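Ticket: Foam finger pads breaking down, hand-held gripper kit
Product: Sternel two-finger hand-held gripper, sold as a pair
Opened by: Escobedo account
Status: Open, waiting on parts
Opened: 2024-07-22

Customer report

We bought one pair of grippers in May together with the spare screw pack. The foam pads on the finger faces are coming apart. The edges went first, then the foam started to peel away from the block. We use the kit for tabletop work with clothing and packaging: hats, gloves, bags, plastic sheet. None of it is heavy or sharp.

The product page says the pads are good for 3000 closes. Our counter software logs every close, and the right-hand unit was at 3000 when the first edge lifted, so we are not claiming they failed early. Our problem is that we can't find replacement pads in the store, and the manual only says "contact support."

Two more things we noticed:
– Thin plastic slips out of the grip more often than it did in May.
– Small crumbs of foam end up on the table and on dark fabric.

Support, first reply

Thank you for the details. Please check the following before we send anything.

1. Open and close each finger by hand with nothing in the grip. It should travel the full distance without catching.
2. Check the bushings at the pivot holes. If a bushing turns in the arm or can be pushed out with a thumb, stop using that unit.
3. Look for foam folded over between the finger and the arm.
4. Tell us if the pads were ever cleaned with alcohol or a solvent.

Customer

Done. Travel is full on both units. Bushings are tight. There was a flap of foam folded under on one finger and we trimmed it with a blade. We did clean the pads with alcohol wipes, most days. The manual says "wipe clean" and does not say with what.

Support

The alcohol is the likely cause of the peeling at the edges. It softens the adhesive under the pad, and once an edge lifts it catches on whatever is being picked up. Wear on the face itself is normal at your count. We have asked for the manual to be changed to say a dry cloth or a cloth with plain water.

Pads are not in the store because they were only packed with new kits. We can send a service set at no charge for this first case. It has enough foam for both units, plus the adhesive film. Please allow 10 working days.

To fit them:
– Take out the screw near the top of the finger and slide the block off the arm.
– Peel the old foam and scrape the face with a plastic scraper. A metal one will mark it.
– Apply the film, then the pad, and clamp for 60 minutes.
– Refit the block and run the zero routine again. The new foam is thicker than the worn foam, so the old closed position will be wrong.

Customer

Fine with us. Can we keep working until the set arrives? We also have a sheet of pad material from Valtodeo that we use on another tool. It is firmer and a bit thinner. Would that do?

Support

You can keep working with fabric items. Leave thin film and bags until the new pads are on, as the grip width reading will be off wherever foam is missing.

We have not tested the Valtodeo sheet. Firmer foam should last longer but will hold film less well. If you try it, do it on both fingers of the same unit and run the zero routine afterward. It will not affect the warranty on the arms or linkages.

Customer

We will wait for the service set. Please add a pad set to the store. We would buy several at a time, and so would the other groups we know using this kit. We still have caps to get through and will stay with those for now.

Support

Request passed on. Service set is booked and the ticket stays open until you confirm the pads are fitted and both units zero correctly.

Related tickets
Zero routine stops before fingers meet
Screw pack: wrong length supplied
Zorna wrist strap, fit on left-hand unit
Which cleaners are safe on foam pads
Bushing loose in pivot hole after drop

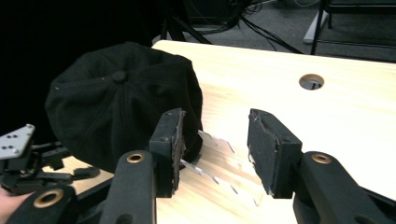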